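Notebook, hand-held gripper work, September

Picking up where the last entry left off, which was in the middle of a complaint about relabeling. I have calmed down since then and had a proper lunch, so I'll try to be more useful.

The question for this stretch is a small one and I want to write it down plainly before it grows legs. When we record a person doing a task with the hand-held gripper, we keep the whole recording, from the moment they pick the tool up to the moment they put it down. A good part of every recording is dithering. The person hovers, changes their mind, backs off, comes in again from the other side. Up to now we have trained on all of it. The idea (it came up over coffee, and I honestly can't remember whose it was, so let's call it everybody's) is to trim the hovering out before training and see whether the policy gets better at soft things: bags, paper, cloth, anything that changes shape when you pinch it.

I've been calling the trimming script Pedico, after the folder it lives in, and the name seems to have stuck. It does very little. It looks at the finger opening and the speed of the tool, marks stretches where the tool is nearly still and the fingers aren't changing, and cuts those down to a short stub. I left the stub in on purpose. The first version cut all the way to nothing and the motion had little jumps in it, and the policy learned the jumps beautifully! We spent most of a morning admiring how faithfully it twitched.

Where things stand:

Set A is the untrimmed recordings, 500 of them, all soft items, gathered in the Mandham room and on the long table next door. Set B is the same 500 after Pedico. Same training settings, same seed, same everything as far as I can manage it. Each policy then gets 100 tries on the bench with the fixed arm, with the items laid out from the same card each time so that neither one gets the friendlier layout.

The first pair of runs came back yesterday evening. B is better on bags, and I'm fairly comfortable saying so, having watched the footage twice with a cup of tea going cold beside me. It goes in more directly, and when it closes it tends to stay closed. On loose paper I can't tell them apart. On cloth I think B may be a touch worse, and this is the part I keep turning over in my mind. My guess is that with cloth, the hovering isn't all dithering. A person will pause over a fold and shift a little to see where the edge is, and Pedico can't tell that pause from somebody wondering what to have for dinner. If we cut it, we cut the looking too.

So before anybody gets excited about the bag result, we need some way to keep the useful pauses. Two thoughts, neither one tried yet:

First, leave the pause alone if the tool's angle changes during it, even when the position doesn't. People tilt when they're looking. I do it myself, I've noticed, now that I'm watching for it.

Second, trim only the pauses that come after the grasp and leave everything before it untouched. This one is cruder but takes ten minutes to write, so I'll likely start there and feel sheepish later if it turns out to be all we needed.

A note on tracking, for whoever sits down to this after me. Recording 1341 had a stretch where the pose went wandering off and then came back as if nothing had happened. I had it down as a fast move for a while and was ready to blame the person holding the tool, which would have been unfair of me. Please look at the pose trace for sudden steps before running Pedico on a new batch, as the script reads a wandering pose as busy motion and keeps every bit of it. I've added a check that prints a warning. It is a rather shouty warning, sorry, but I kept scrolling past the polite one.

The finger opening needed some care as well. We work it out from the markers on the finger plates, and when one goes unseen for a bit the value simply holds. A held value looks exactly like fingers that aren't moving. I now throw away the held stretches before marking any pauses, and the number of cuts dropped by a pleasing amount. Set B above was made after this fix. There is an older Set B on the Utetti drive made before it, and I've renamed that folder so it can't be mistaken for the real thing. If you find a plot with only "B" on it and no other label, treat it with suspicion, and come and ask me if it matters.

I spent the rest of the afternoon going through bag recordings one still at a time, picking out the kind of moment I'd want any trimming rule to leave alone. Papers in a bag are a good case for this. There's stiff stuff and floppy stuff together between the fingers, and where you pinch decides which of the two you're really holding.

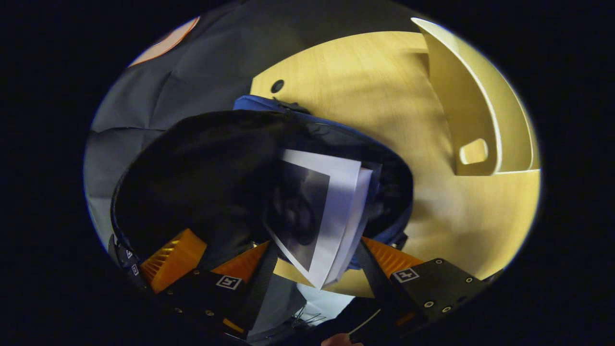 Bag with papers between the fingers, wooden surface behind. Marker visible on each finger plate.

I've put eight stills of this sort in the shared folder with the pauses marked by hand, and I'd be grateful if somebody else would mark the same eight without peeking at mine. If we disagree a lot, then the rule can hardly be expected to do better than we do, and I would like to find that out early.

To do next, in the order I'll probably get to it:

Write the after-grasp version of Pedico and make Set C from it.
Run C on cloth first, bags second. Paper can wait.
Ask the Aguiar bench folks whether the arm is free in the mornings. It was slow to home again after four o'clock and I'd like to know if that's the arm or just the time of day.
Move the layout cards out of my desk drawer and into the tray by the bench, where I said they would be.

Training on C should be able to go overnight if I get the script done before I leave. The tilt idea stays on the whiteboard for now, lower left, please don't wipe it.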